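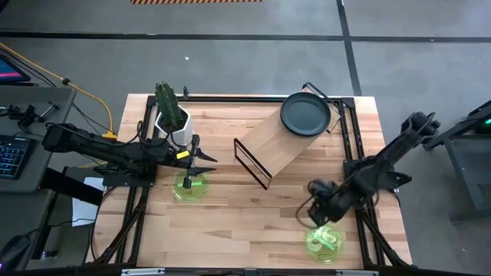
Test table with both arms, Cinulville lab.

Minutes, gripper comparison meeting, June 6, 2021

1. The minutes of the last meeting were accepted without changes.

2. Stenov fingers: 124 trials with the plates are finished. The grip on the rim is good, but the pads are wearing faster than we expected.
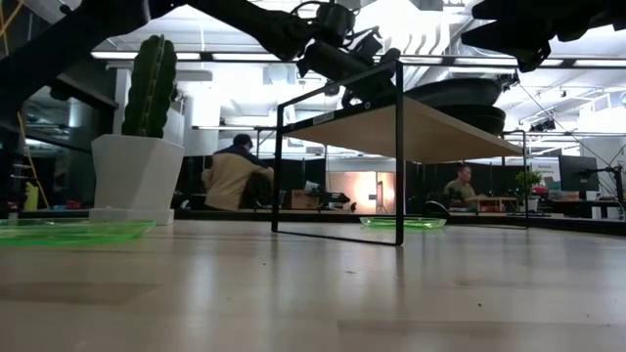
Page 2

3. Margaritis fingers: 230 trials are planned. Five were stopped by the controller because of the force limit.
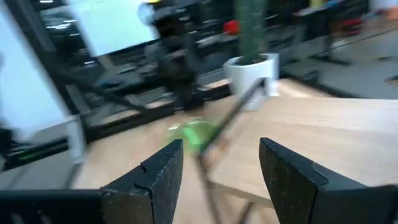
The limit will be raised a little and these five repeated.

4. Wrist cameras: the exposure setting stays open until July. 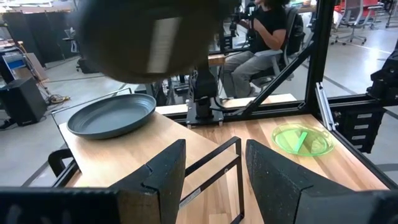 5. Spare pads may be ordered, up to 800 in total.

Last updated: July 2021
Contact: Zundemine project office | Back to top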